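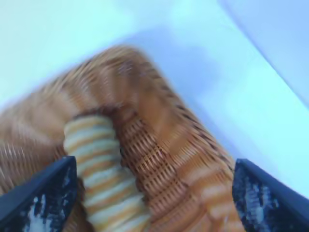
How long does the tour of the Almont willow works take?

Plan on 40 minutes for the sheds and as long again if you want to see the beds, which are a short walk down the lane toward the river.

Last updated: February

We went in the morning, a group of 12, most of us from the Ellberg garden club. Roxana Ñahui met us at the gate and handed out rubber boots. The lane floods at this time of year and the boots were needed.

The beds come first if the light is good. Almont grows its own willow on the low ground and cuts it in winter, when the leaves are off. Segundo Ñahui was cutting when we got there. He works along the row with a short hooked knife and takes each rod close to the stump. The rods are tied in bundles and carried up to the yard, where they are sorted by length in a row of old barrels. The tallest are pulled out first.

The drying loft is over the oldest shed. A beam by the stairs has 1719 cut into it. Roxana said the beam came from a barn at Guzmán that was taken down, and the shed itself is much newer. More than 200 bundles were stacked up there, and it smelled strongly of bark.

Downstairs is the soaking tank. Brown willow with the bark on has to sit in cold water for days before it will bend. Stripped white willow needs only a few hours. Sohail Mirani asked about boiling, and the answer was that boiling before stripping is what gives buff willow its color, from the tannin in the bark.

Abelardo Tello runs the weaving room. He started a round base while we watched, splitting three sticks with a bodkin and pushing three more through them. He talked mostly about borders, and said a basket with a poor border will come apart there first. He let two of us try. Mine was loose and he took it out again.

The shop is small and takes cash only. I bought a bundle of short rods for tying up beans. Nnamdi Olatunji bought a log basket and had to hold it on his lap on the bus back.

Parking is on the gravel by the Jandden feed store. The loft stairs are steep and have a rail on one side. Tea is in the yard office, and dogs have to stay in the car.

Contact: Ellberg Garden Club, visits page | Copyright Ellberg Garden Club | Back to top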